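Tilaris Withdraws Reliability Claim for Titik Cable Cell After Dropped-Connector Fault

Wednesday bulletin for customers and trade press

Tilaris is withdrawing the reliability figure it published in April for Titik, its two-arm cable handling cell. The figure should not be used in purchasing decisions or safety paperwork.
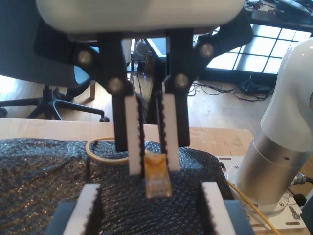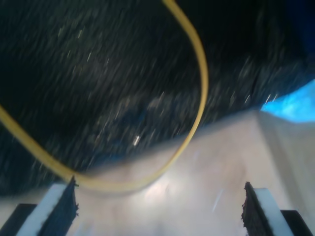

Titik at work with connectors and cable.

The fault lies in how the cell decides that it is holding something. In a repeat test of 1,007 pick attempts, the controller logged 121 successful grips when the fingers had closed on nothing or had already let the part go. Nine of those ended with an arm moving at full speed toward a part that was no longer where the software believed it to be. A small plug such as the translucent orange one, held only at the tips of the white pads, gives the finger sensor very little to measure. The supplier of the grip software, Wolteo, has described the problem as a calibration matter. Tilaris does not accept that description on the evidence supplied so far.

"We were sent a patch and a slide deck," said Brittany Kennedy, head of product safety at Tilaris. "The patch brought the false grips down to 34 on the same test. I don't call that fixed, and I would ask anyone who does to stand next to it."

Customers running Titik or the older Sung cell should turn off automatic retry, set both arms to reduced speed and keep the guard interlock active during teaching. Sung uses the same grip software but has not been through the repeat test.

Phyllis Holroyd, who reviewed the test logs for Tilaris, said the April figure counted the controller's own reports as proof. "The machine was marking its own homework," she said.

No injuries have been reported. Tilaris has not set a date for restoring full-speed operation.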